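3 May 2018 - Burna cell, Nastville shop

Second week with the arm on the pack-out line. Putting this down before I forget, will clean up later (won't).

Morning: restarted from cold, homed fine. Faulted at the handoff twice in the first half hour, same spot both times. Joint limit warning, then a stop. Moved the approach point up 8 mm and slowed the last bit of travel. No faults after that up to break. Not calling it fixed.

Total for the shift 432 cartons. Best by hand on that station was higher, but with two people on it and both of them sore by lunch. So the number on its own doesn't say much. Office will want to compare them anyway. Need a line in the report about who was standing there and what else they got done, otherwise it reads like we bought a slow machine.

What changed for people, as far as I can tell so far:

- Nobody lifts off the end of the line now except when it stops. When it stops they lift fast, to catch up, and that's worse than before. Want a rule on this. Let the line back up, don't chase it.
- The two who used to be on the station are now on label check and restocking. One likes it. The other says it's lonely, used to talk all shift across the belt and now is on the far side from everyone. Hadn't thought about that at all when we did the layout.
- Everybody waits for me or the Quintero tech to clear a fault. Dumb. Clearing a soft stop is 4 steps and can be taught in an afternoon. Pendant access is locked to us two, ask for an operator level login.
- Radio is off because you listen for the gripper now. People have noticed. Some grumbling.

Break talk was mostly about hours. Straight question, is this thing going to take the late shift. I said I don't know, and I don't. What I was told in March is that late shift stays thru the year and the cell runs days only. Somebody should say that out loud in front of everyone, and it shouldn't be me. Wrote to the office asking for it. No answer yet.

After lunch went over the cable routing on the arm with the Jindix sheet open. The sheet shows a nicer path than anything you can really do with the bracket where it is.

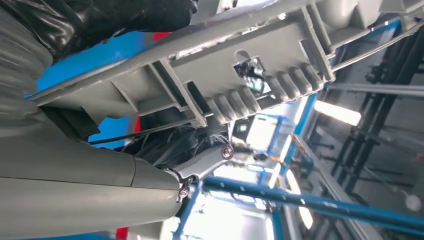 Up the arm from the wrist side. Silver bracket, two hex heads, dark cables back behind it under the gray housing.

Two things to look at. First, clearance to the blue tube when the wrist comes all the way round. Went by it slow in manual with the speed way down and a hand on the stop, ok, but I don't love it. Could turn the whole base a few degrees and lose nothing. Second, both bracket screws get torque marked, paint pen, so anyone walking past on first round can see if one has backed out. Add to the round sheet. Right now the round sheet is still the old one, has the tape gun on it.

Also the lights on that side are bright enough that the carton sensor might be seeing glare. Would explain the odd miss count after noon. Try a bit of cardboard as a shade before ordering anything.

Tried the new pick order for an hour, heavy cartons first. Pallet looks better, cycle is a little slower. Asked the person wrapping what they prefered and got an instant answer, heavy first, the stack doesn't lean on them. Leaving it that way. Should of asked them before writing the first program, they have been building those pallets by hand for years and knew exactly which carton size slides.

Noise: louder near the pump than I expected. About 200 cycles in you stop noticing, which is probably the bad part. Borrow the meter and take a reading at head height where label check stands, not where I stand.

To do
- operator login for soft stops, then teach both shifts (late too, even if cell is days only)
- move label check stool to the near side so people can talk. needs a longer scanner cord
- base rotation, redo the approach points after
- paint pen
- new round sheet, take off tape gun
- shade test on the sensor
- chase office on the hours question. again

Left it parked and powered down, lockout on. Pallet by the door is short one layer, leave it for the wrapper to finish by hand, tag is on it.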